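ok I said I'd write up the control loop mess once it stopped being embarrassing. It's still a little embarrassing but here goes, thread time

Background for anyone new: I work on the software side of an arm setup at Callstead. A policy looks at camera images and spits out little chunks of motion, and my job is everything between "the model said go there" and the joints going there. People assume the model is the hard part. I have spent most of my year on timestamps.

The symptom: every so often the arm would do this tiny hiccup in the middle of a reach. Not a crash, no fault, no log line. Just a little shiver, like it had second thoughts, and then it carried on. You could watch for ten minutes and decide you'd imagined it.

First guess was the policy. Everybody's first guess is the policy! So I took it out completely and replayed a recorded trajectory straight off disk. Hiccup still there. I was weirdly happy about this for one afternoon, and then I realized it meant the bug was in my code.

Second guess was the joint controller gains. I lost two days to that. I will not be discussing those two days.

What finally helped was dumb: I wrote a script that logs every command with the time it was supposed to go out and the time it did go out, then plots the difference. Povis (our logging tool, in-house, ugly, I love it) already stored one of those numbers. It had never stored the other one. All those months of logs and we only kept when we MEANT to send things.

So I ran one long replay. 2,156 chunks sent. 1,679 of them started when they should have. The rest were late, and the late ones came in clumps, and the clumps lined up with the shivers so well I said a bad word out loud in a quiet room.

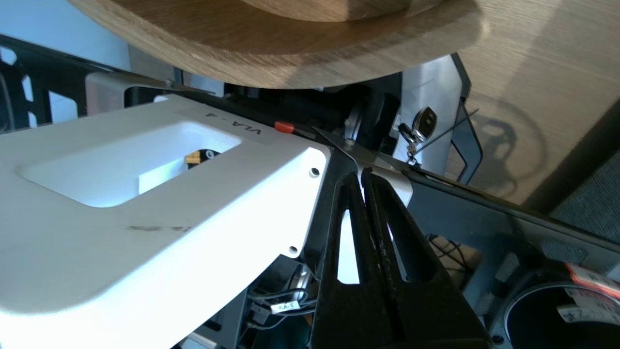 Why late though? The camera thread and the command thread shared a lock. I wrote that lock. It was supposed to be held for basically no time, just long enough to swap a pointer to the newest image. But somebody (me, I checked the history, it was me) later put the image resize inside it. So whenever the resize ran slow, commands sat in line behind a picture getting smaller.

And then the second half of the bug, which is the part I find kind of beautiful. When a chunk arrived late, the blending code looked at where the arm SHOULD have been by now and not where it was. So it tried to catch up, overshot a hair, and corrected. There's your shiver.

Fix one: resize moved out of the lock. Ten minute change, most of it spent staring at it to make sure it could really be that simple.

Fix two: when a chunk shows up late, drop the steps that are already in the past and blend from the measured joint positions. A lot of you are going to reply "wait, you weren't doing that already?" and no, we were not, please be nice.

Fix three is more of a habit. The sender now complains loudly if it misses its slot. Before this it just shrugged and sent the thing whenever. I'd take a noisy log over a shy one any day — the shy one cost me a good chunk of my summer.

Reran the same replay after and the shivers were gone from the plot. I'm not calling it dead yet, since a replay off disk is a very polite workload. With the policy live you've got the GPU busy too, and that's where I expect the next weird thing to come from.

Someone asked on the last thread what the planner does in all this. Not much! Prerkemwood (the planner, yes that's the name, no I didn't pick it) only handles the big moves, like getting back to a start pose without whacking the table. Once the policy takes over, the planner goes quiet and only the joint limits and speed caps stay on.

I'll clean up the timing script and post it, hopefully before November. It's short and it doesn't care what arm you have, it just needs the two timestamps. If you only log one of them right now, go add the other one today. I'm begging you.

Next up is camera latency, so expect more whining about clocks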